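Workshop tips: when the arm squeezes too hard

Gripper faults, part 2

Last time I wrote up the cable that kept snagging, and Zerrin Uçar wrote back asking for the one I'd been putting off: grip force. Gladly! It's my favourite fault of the lot, and you can sort most of it at the bench with a sponge and a notebook.

How it went wrong

We had our little Trovo arm moving pots from one side of the table to the other. Lovely smooth cycle, I was very pleased with it. Then the power dipped, the controller restarted, and the grip setting went back to its default of 2000 without a word on the screen. I'd been running at 190. The next pot (thin card, freshly filled) folded in the middle and sent filler all down the fingers and into the wrist joint. Gönül Akbulut hit the stop button before I'd even put my tea down.

Cleaning it out took the whole evening. The fault log called it error 2987, and the manual lists that as "reserved".

Before you switch on

Read the grip value off the controller every time you power up, even if you only popped out for lunch. I've stuck a label with the right number beside the power switch.

Do the first grip on a bit of dry washing-up sponge. You'll learn to judge the squash by eye very quickly, and a sponge doesn't mind being crushed.

Keep the stop button on the side of your better hand. Ours used to be behind the arm, so you had to reach past the moving part to get at it. Please go and look where yours is!

While it's running

Fingers out of the jaws, always, and that includes "just straightening it a bit". Pause the arm first, then straighten.

Grip low on a soft-walled pot if the shape allows, and keep the wall between the pads upright. Slow the closing speed before you fiddle with the force; half my crushed pots were really a speed problem.

Check the pads

White flecks near the top of a pad are worth a wipe before you carry on. The crosshatch is there to hold, and it can't do that properly with paste and coating packed into it. Look at the lip of the pot as well, where a brittle coating will chip first.
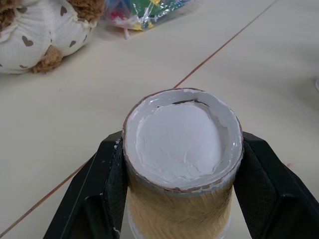 Cleaning up after a crush

Power off at the wall, then open the jaws by hand.

Let plaster or filler go hard before you touch it. Wet, it smears into every gap; dry, you can flick most of it out with an old toothbrush. A wooden skewer does the corners.

No solvent on rubbery pads. I ruined a pair that way in March and they never gripped properly again.

Run it empty for a while afterwards and listen. Grit in a joint has a faint crunch to it, a bit like sand in a bicycle chain.

Next up: the homing switch that sticks.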